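Rosley zeigt Anlernen zweiarmiger Roboter am Beispiel Tischabräumen

Undby, November. Rosley erweitert sein Verfahren zum Anlernen von Robotern per Fernsteuerung um eine Aufgabe aus der Gemeinschaftsverpflegung: Geschirr in einen Korb einsortieren, Abfälle trennen, Speisereste vom Tablett entfernen. Eine Bedienperson führt beide Arme, das System zeichnet Gelenkwinkel und Kamerabilder synchron auf. Der Datensatz umfasst 885 Vorführungen von 12 Bedienpersonen.

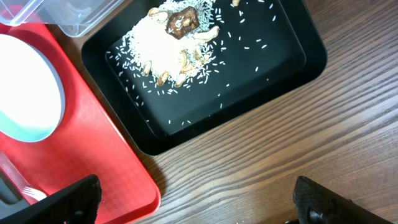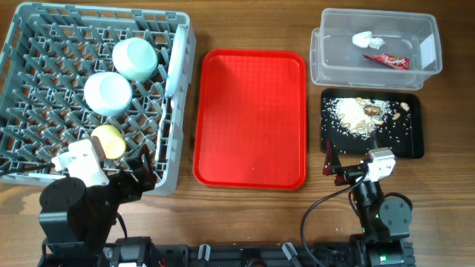
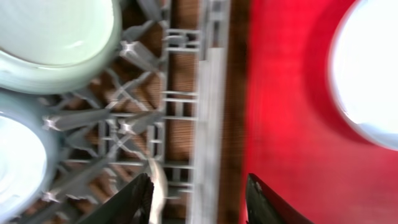
Arbeitsplatz mit Tabletts und Geschirrkorb. Erstes und drittes Bild: Sicht der Greiferkamera; zweites Bild: Kopfkamera. Fotos: Rosley

»Reis ist für Parallelgreifer ein ungünstiges Material – die Körner verteilen sich, und jede Vorführung verläuft anders«, erklärt Projektleiterin Larysa Kuzmenko. Neue Bedienpersonen werden 75 Minuten eingewiesen, bevor ihre Aufzeichnungen in das Training eingehen. Die Auswertung verantwortet Jeferson Vasconcelos.

Pressekontakt: Janaína Fontes, Rosley, Undby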